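Monwood 62 Cabinet Interior Oil

Monwood 62 is a penetrating oil for the inside faces of cabinets, cupboards and drawer boxes. It cures to a low-sheen finish and leaves no surface film. The formula is based on linseed oil with a small share of hard wax, and it contains no added fragrance.

Interior faces need a different finish from doors and tops. Air moves slowly in a closed cabinet, so solvent-heavy products can smell for weeks. Monwood 62 is supplied at high solids for this reason. It can be used on solid wood and on veneer, provided the veneer has not been sealed.

Preparation: sand to 150 grit and remove all dust, including from corners and shelf pin holes. Old wax must be taken off with a suitable cleaner.

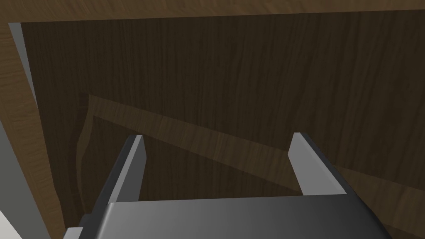
Application: stir well and apply a thin coat with a lint-free pad, working from the back panel to the front edge. Wait 20 minutes, then wipe off all excess. Leave the doors open for 8 hours before the second coat. Two coats are enough for most hardwoods — open-grained wood may take a third.

Full cure takes 7 days at room temperature. Keep shelves empty until then.

Colors: Clear, Smoke, Dark Walnut
Sizes: 1 liter, 5 liters
Thinning: do not thin
Cleanup: mineral spirits
Storage: keep from frost, lid closed

Oily rags can catch fire on their own. Lay them flat outdoors to dry, or soak them in water and store them in a lidded metal can.

For trade orders and sample boards, contact Carys Prydderch at the Skumeck counter.

Data sheet revised 2022-08-27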